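Teaching a planner to leave the ketchup alone
Rhea Cruzado, updated August 15, 2021

You will need a calibrated overhead camera, a working arm driver and Gilon 2 or later. Patience is listed as optional in the Gilon manual, which tells you who wrote it.

1. Fix your table frame first
Pick points that don't move. We use the dark holes in the tabletop, as every toy on it has travelled at some point. Click them in the overhead view, save the transform and go and do something pleasant while it solves.
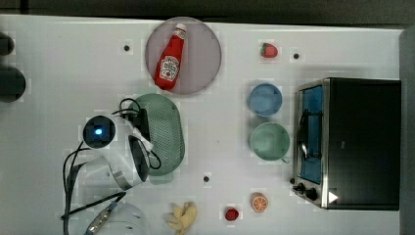

2. Label what the planner must avoid
Run the detector and read its list against the table. Ours was happy with the strawberry and the orange slice, and filed the ketchup bottle under "cup". Correct the label by hand. The bottle lies on a plate, so give the two a single collision box, or the planner will try to slide a finger between them.

Then set the padding to 8 mm. Jerome Pangilinan prefers 42, and his arm never hits anything – it never reaches anything either.
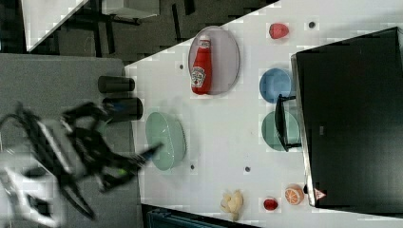

3. Cap the speed near dishes
Set the slow zone to cover the colander and the bowls or cups by the oven. If the wrist estimate jumps as the arm comes in, the gripper is hiding the rim from the overhead view. Freeze the last good pose on approach and let the wrist camera take over.
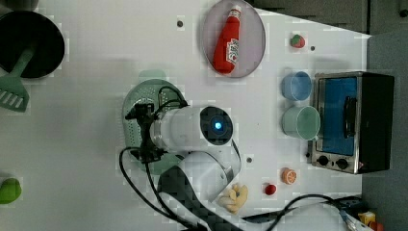 Sampling is next. Nearly 2000 samples per query suits a table this busy. Fewer, and the planner gives up with "no path found", in the tone of a plumber. More, and you'll have time to read Rogelio Talavera's notes on cable limits, which you should do anyway. Save the config under a new name before you touch the padding again.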